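Shop > Kitchen > Pantry & Cupboard > Storage Bins

Rillanden Long Shallow Bin, Smoky Gray

Anybody who has ever opened a kitchen cupboard and had a plastic plate slide out onto their foot will understand why we keep going back to this bin. It's a long, shallow, see-through bin in a soft smoky gray, and it has been one of our steadiest sellers at Rukgate ever since Capucine Guillot talked us into carrying it alongside the clear one. She was right, as she usually is about colors, and the gray now outsells the clear by a good margin.

The shape is what makes it so handy. The front wall is low, so you can see what you've got and get your fingers around it, and the ends curve up higher so that things stay put when you slide the bin off a shelf. There's an oval handle cutout molded into the end, big enough for a grown-up hand, and the corners are rounded, so there are no tight little angles for crumbs to settle into (and they do settle, in our house anyway). The bottom is flat and sits nicely on a shelf, a counter or the kitchen table.

People buy it for all sorts of things. Snack bars and juice pouches are the big ones, then tea boxes, then bathroom odds and ends. But our own favorite use is for the kids' dishes. You know the ones - bright, light, never quite the same size as anything else you own, and always wanted in a hurry. Put the whole lot in one bin on a low shelf and the little ones can carry it to the table themselves, which they are generally very proud to do.

The tint is gentle. You can still tell what's inside without lifting anything out, only the colors are a bit quieter through the gray, and a full shelf of these looks calmer than a full shelf of clear ones. If you'd like everything to show at full brightness, the clear version is the one for you.

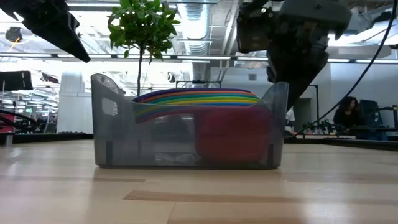 Smoky Gray bin with rainbow plates. Plates and potted tree not included.

Care is simple. Wash it by hand in warm water with a little dish soap and dry it with a soft cloth. Please keep scouring pads well away from it, as they'll leave fine scratches that show more on the gray than you'd expect.

Sold singly or in a case of 12. Cases ship from our Andton warehouse, normally within 8 working days, and we had nearly 300 bins in the last delivery, so there should be plenty to go around. If you're fitting out a preschool or a church kitchen and need more than a case or two, write to Mererid James at the shop and she'll work out a price with you.

41 shares

We use cookies to remember your basket and to see which pages people visit. By continuing to browse you agree to our use of cookies. Accept | Settings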